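Rental Return Inspection: Lenses and Adapters
Castex Camera Hire, Zaltley counter
Form revised 1/16/18

Fill this in before the customer leaves. Initials are fine. Smiley faces are not.

1. Front element: FAIL. One thumbprint, very clear, suitable for framing. Cleaned at the counter.
2. Rear element: OK.
3. Mount and contacts: OK. Bang adapter was still on the lens and took 5 minutes to come off.
4. Focus ring: OK, smooth all the way round.
5. Aperture blades: OK. No oil.
6. Filter thread: FAIL. Small dent, same as in June, so no charge. Please write these down, people.

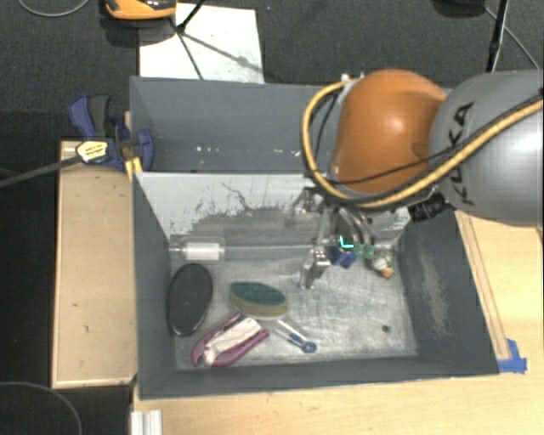
KUKA arm and gripper over a gray bin.

7. Hood: MISSING. Customer believes it was never in the bag. The checkout sheet believes otherwise.
8. Caps: 2 returned, front and rear. One is from a Jusero lens we don't stock. It fits if you don't breathe on it.
9. Sand test (turn zoom ring next to ear): FAIL. Crunchy. Customer says the shoot was indoors.
10. Case and strap: OK, apart from nearly 40 cat hairs.

Deposit: hold $200 until the hood shows up or a new one is billed.
Action: zoom ring to the repair bench. Do not rent out. Do not put it back on the shelf with a sticky note, as the sticky notes fall off.

Rechecked by second person: not yet, at lunch.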